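Padding under a tablecloth: yes or no?
Home & Table > Linens and Surfaces
13 replies, 742 views

wgodoy48
I bought a printed cloth at the Broltesero outlet in June and it slides around the dining table like it's late for something. My sister-in-law says I need a padded layer underneath. My wife says padding is for moving trucks. I'm asking strangers, as one does.

Olga Durán
Padding. Always. My mother had felt under hers and you could set down a casserole dish at midnight without waking anyone.

paredes_c
Against. Wine glasses wobble on anything soft. I had the thick Astton pad for a year and every dinner was like eating on a boat. Four clips from the hardware store solved my sliding problem and cost less than lunch.

Olga Durán
Clips on a dining table. Are you expecting wind?

paredes_c
I have three kids and a dog, so yes.

ionut.g
You're both talking about different pads. The cheap foam ones squish. A dense one with a cloth or vinyl face doesn't. Press your thumb in at the store, and if the dent is still there when you've finished reading the label, put it back.

wgodoy48
The Aravena one at my store was shrink-wrapped. I thumbed it anyway. Inconclusive, and a clerk was watching.

Olga Durán
Also get a color you can live with. Mine was supposed to be white and spent its whole life showing through as a sort of oatmeal.

Emiliano Vergara
I'm pro-padding, with conditions. Let it show at the edges if the color is decent, and quit pulling the cloth tight like you're making a hospital bed. I keep a dark teal one under a pale blue-gray print with leaves and orange berries, and I've stopped apologizing for the border.
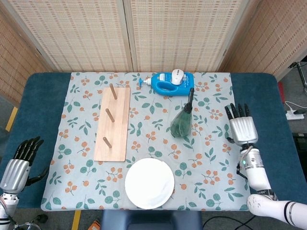

Grip comes down to the face of the pad, and a slick one will betray you no matter how thick it is. On stability I'm with Ionuț. The green glass bottle with the stopper is standing up on its own there, and that's a shape I'd expect paredes_c to have strong feelings about. The plate is a plain white one, because I think a busy cloth has already done enough talking.

paredes_c
One bottle is not a dinner party. Put a stemmed glass on it and get back to me.

ionut.g
I'd leave that pad showing. Teal and orange get along fine. Is the screen in back wicker? I've been looking for one to hide a radiator.

Emiliano Vergara
Woven wicker, light wood frames. It hides things well and collects dust like it's being paid to.

wgodoy48
Okay, I'm going with dense, dark, and a little bit showing. Eker has one in navy. My wife has asked me to record that she was against it — so recorded.

paredes_c
Buy the clips too. You'll be back.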